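Print this page | E-mail this page
Reading time: 3 minutes

Grusari Bathroom Guide
Section 2: Fitting the Seat and Lid

Welcome back! If you've followed Section 1, the bowl is fixed to the floor, the cistern has filled and stopped without dripping, and you've probably earned a cup of coffee. Fitting the seat is the pleasant part of the job, and most people manage it before the coffee goes cold (I never do, but I talk too much).

The steps below suit all Grusari seats with top-fixing hinges. If you have the older Pundby hinge, which tightens from underneath, please turn to Section 4 and don't try to make these fittings work with it.

Before you start

Lay everything out on a folded towel and check it against the packing slip. You'll want the seat and lid, the hinge set, the rubber plugs, and a medium Phillips screwdriver. Please leave the power driver in its case. It's very easy to crack china with one, and the warranty doesn't cover that.

1. Wipe the area around the mounting holes and let it dry completely.

2. Push a rubber plug into each hole until its collar sits flat. A drop of dish soap helps if they're stubborn.

3. Set the hinge plates over the plugs and start the screws by hand, just a few turns each. You want the plates to slide a little still.

4. Click the seat onto the hinge posts, lower it, and stand back for a good look. Nudge it forward or back until the edge of the seat follows the edge of the bowl all the way around.

5. Lift the seat off again without shifting the plates, and tighten the screws, going a little on one and then a little on the other. Stop when they're snug.

6. Click the seat back on, then open and close it a few times. It should come down slowly and quietly.

CAUTION: Never push a soft-close lid down. It wears out the damper, and a worn damper can't be repaired, only replaced.

Everyday care

Warm water, mild soap and a soft cloth are all the finish ever needs. Bleach, scouring powder and those lovely-smelling citrus sprays will dull it over time, and so will toothpaste, so do wipe up any blobs while they're fresh. 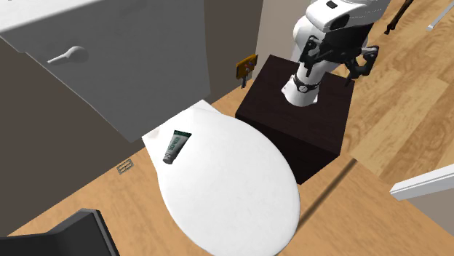
Small tube on a smooth white surface.

Keep caps closed on creams and ointments, especially the tinted kind, and give the surface a rinse and a dry once a week. Snug up the hinge screws every January, or whenever you notice the seat wandering sideways.

NOTE: Replacement plugs and screws come together as kit 1,732. Our parts counter in Birnenville keeps them on the shelf, and you're welcome to write to Malte Wegener there if you can't tell which hinge you have.

Related items
Section 1: Setting the Bowl and Cistern
Section 3: Adjusting the Flush
Section 4: Pundby Hinges
Cleaning Your Hsueh Basin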